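Search this site
Go

Reading room notebook -- 26 November 2023

Finished Drakalness last night, all 512 pages of it, and went straight back to chapter 11 to read the river crossing again! I'd had Zultetari going alongside it, an old favourite, ten pages at a time before bed. The two have nothing in common on paper, yet the slow bits of one kept making me want the slow bits of the other.

Note to self: the Eltuveck paperback has the better glossary, but the spine gave up at page 300. Glue it properly this time, with the thin brush, and leave it under the weights overnight.
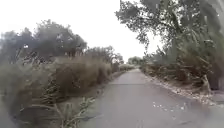

Adeyemi reckons I'm far too kind to the middle section, and that the letters home could lose half their length without anyone missing them. Maybe so -- but I love the letters, the one about the borrowed coat most of all.

For December: reread part two with a pencil, and get the second copy back on the shelf.

Contact | © Eltuveck Reading Room | Back to top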